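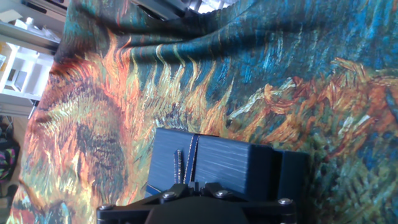
Figure 5-1. Printed fabric before pressing. Folds like these must be smoothed out before the piece is loaded.

Section 5. Loading and Stretching Printed Fabric

This section covers mounting a printed fabric panel on the Manzano wall frame. It applies to the standard and wide models. If you have the Fidthorpe ceiling kit, mount the brackets first (Section 4) and then come back to this page.

Before you start

You will need the assembled frame, the four corner keys, the spline roller and the bag of flat spline. A clean table or floor area larger than the frame is also needed. Wash and dry your hands. Skin oil leaves marks on pale fabrics that may not come out.

Check the care label on the fabric. The frame accepts woven cotton, polyester and most blends. It does not accept felt, vinyl or anything with a rubber backing.

Note: Fabric shrinks the first time it is washed. If you plan to wash the panel later, wash it once before you cut it.

5.1 Pressing the fabric

1. Lay the fabric face down on a clean cotton sheet.
2. Set the iron to the lowest setting shown on the care label. Turn steam off for polyester.
3. Press from the center toward the edges. Lift the iron and set it down again. Do not drag it across the print.
4. Leave the fabric flat until it is cool to the touch.

Caution: Never iron directly on the printed side. Heat can make the ink shiny or transfer it to the iron plate.

Deep creases from shipping may need a second pass. Light creases can be left, as they pull out when the panel is tightened in 5.4.

5.2 Marking and cutting

1. Measure the inside of the spline channel in both directions. Write both numbers down.
2. Add 2 inches to each number.
3. Turn the fabric face up and decide where the edges of the picture should fall. On a busy print with no border, use one large shape, such as a flower head, as your guide and measure out from it.
4. Mark the cut line on the back with tailor's chalk. Do not use a pen.
5. Check that the lines follow the weave. A panel cut at an angle to the weave will sag at one corner after a few weeks.
6. Cut with sharp scissors or a rotary cutter.

Make sure you know which way is up before cutting. Put a small piece of masking tape on the back at the top edge and leave it there until the panel is hung.

5.3 Loading the frame

1. Place the frame on the table with the spline channel facing up. The arrow stamped on the top rail should point away from you.
2. Lay the fabric face up over the channel with the same overhang on all sides.
3. Press a short length of spline into the middle of the top rail, then the bottom rail, then each side.
4. Starting at the middle of the top rail, roll the spline toward one corner. Stop 3 inches short. Repeat toward the other corner.
5. Do the bottom rail, then the sides, in the same way.
6. Fold each corner flat and roll the last few inches of spline into place.

Note: If the spline will not seat, the fabric is probably too thick for it. Use the thin spline, part 134, from the spares bag.

5.4 Tightening

1. Insert a corner key at each corner.
2. Give each key a half turn clockwise, working across the frame from one corner to the opposite one.
3. Repeat until the surface is flat and springs back when pressed lightly.

Caution: Do not go past four half turns on any key. Overtightening bends the rails, and bent rails are not covered by the warranty.

Trim the extra fabric to a quarter inch outside the channel. Snap on the cover strips, long sides first.

5.5 If something is wrong

Ripples along one side: the spline was rolled with uneven pull. Lift it from that side only and roll it again from the middle.

Slack in the center: add one half turn to each key, up to the limit in 5.4.

Picture sits crooked: loosen all keys fully, remove the spline and start again from 5.3.

Stripped corner key: order part 937 from Gedham spare parts. Keys from the older Prurkby frame do not fit.

Continue to Section 6, Hanging the Frame.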